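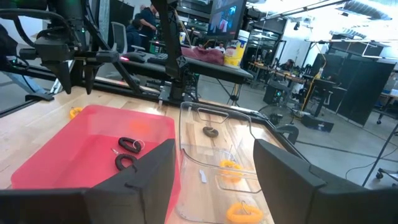 Two-arm sorting cell: right gripper drifting off bin center
Forum: Cell Setup and Maintenance

kcanpolat
10 May 2026
Looking for opinions before I pull the right arm off its mount again. Two-arm tabletop cell, wood top, spiral keychains sorted between a pink bin and a clear bin. Wrist camera on each arm. Javcombe controller, Eltton fingers.

After 600 cycles the right gripper comes down 4 mm closer to the near wall of the pink bin than it did at the start of the run. Rehoming does not remove the offset. Re-running hand-eye calibration does, until the next long run. Left arm holds position over the same period.

Done so far: finger screws retorqued, wrist camera bracket checked for play, controller firmware reloaded. No change.

Kevser Canpolat

bristle_and_cog
Is the bin located by anything, or is it just set on the table? A plastic tub on a smooth top will walk if the fingers brush the wall on the way out. Mark the corners with tape and check after a run.

kcanpolat
Taped the corners last week. The bin does not move.

shimstock21
Then it's thermal or it's the mount. Log joint temps at start and at cycle 600. On ours the shoulder took 80 minutes to settle and the offset followed the curve almost exactly. We now run a warm-up program with no parts before calibrating.

oldservo
Disagree on thermal. Same arms, same duty, and only one drifts. Both would show something. Also, a thermal offset should shrink once the arm has sat overnight, and she says rehoming doesn't touch it. I would look at the cable. If the loop at the wrist is too short, it loads the last joint near full rotation and the bracket creeps.

shimstock21
Rehoming straight after a run tells you nothing about thermal. The arm is still warm. Kevser, did you rehome warm or cold?

kcanpolat
Warm. I'll repeat it cold.

On the cable, I looked along the table at bin height.

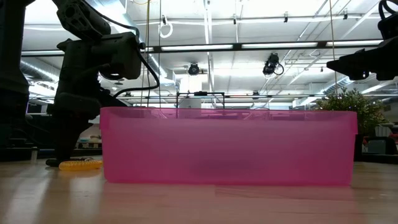
The left arm's cable has plenty of slack coming off the wrist housing. The right one was rerouted in October when we replaced the camera lead, and I make the loop 21 mm shorter than the left. I had not compared them before.

oldservo
That's your fault, or most of it. Match the left side and put the clamp back where it was. Don't recalibrate until that's done or you'll bake the preload into the transform.

bristle_and_cog
Agree on the order of work. Also check what the camera is keying on. Translucent bins are poor targets. The rim shifts with the lighting, and the clear one is worse, all you get is edge highlights. We gave up on rim detection and use a printed marker fixed to the table.

shimstock21
Markers on the table only help if the table is rigid to the frame. Put an indicator on it first.

kcanpolat
Update. Cold rehome: offset down from 4 mm to 3 mm, so there is a thermal part but a small one. Lengthened the right loop to match the left, moved the clamp, recalibrated after a warm-up. Ran 1000 cycles. Offset at the end is under 1 mm.

Rim detection stays for now. I have an Eklund marker plate on order and will post numbers once it is bolted down.

oldservo
Good. Check that clamp again after a week. The Bristent ones loosen on round cable.

shimstock21
1 mm of thermal on a reach that short is still worth the warm-up. Keep it in the start procedure.

oldservo
For keychains? I'd skip it.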